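Brekke Storage Ottoman Review: One Year In

Reviewed by Margit Söderlund

The Brekke is a long upholstered ottoman from Jedstead. It opens for storage and is sold for living rooms, though the product page also suggests the foot of a bed. I paid $269 for mine, with delivery included. It has been in daily use since last November, mostly as a footrest and as extra seating when people come over.

Delivery and assembly

It came in one flat box that I could move by myself on a rug but could not lift. The four side panels lock together with metal brackets, the base drops in, and the lid goes on last with two hinges. The legs screw in by hand. The instructions are drawings only, and step six shows the hinge plate upside down. If your lid won't close flush, turn the plates around and try again. I had it together in 71 minutes, and that includes redoing the hinges.

All the hardware was in the box. The hex key is poor quality, so use your own.

Comfort

The padding is firm. Two adults can sit on it without feeling the board underneath. For a footrest I would have liked it a little softer, but the firm foam has kept its shape. After a year there is a slight dip at the end where I put my feet, and it comes back overnight.

Storage

The inside holds two winter blankets, a heating pad and a stack of board games. It is lined with thin black cloth that snags easily. The lid hinges hold it open at two positions. They are stiff and have stayed that way. There is no soft close, so keep your fingers out of the way.

Fabric

I ordered the light gray, and I was worried about that choice. The color is warmer than it looked on my screen, closer to greige. The weave is fine, with lighter and darker threads mixed together, and the speckle does a good job of hiding lint. Crumbs brush off. Coffee is another matter. I blotted a spill right away and still needed two rounds of upholstery cleaner before the mark was gone. The cover does not come off for washing.

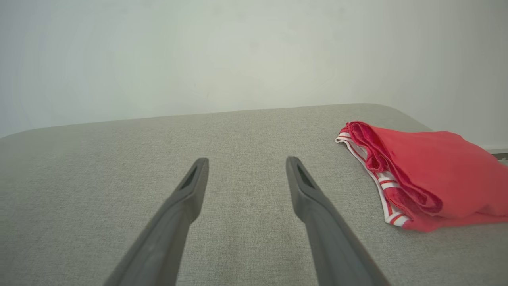 Light gray fabric, showing the speckled weave.

There is some light pilling along the front edge where jeans rub against it. A fabric shaver took care of most of it. The seams are straight and none have opened.

Compared with the Zekum

Before this I had a Zekum ottoman of nearly the same size. It cost less and had a softer top, but the lid warped in its second year and the fabric was a flat, solid gray that showed every hair. The Brekke is heavier and better built. The Zekum had a removable cover, and I miss that.

Pros: firm seat, sturdy hinges, forgiving fabric, good amount of storage

Cons: no removable cover, no soft close, flimsy lining, confusing step six

Rating: 4 out of 5

I would buy it again at this price. If you have small kids, look at the darker colors first.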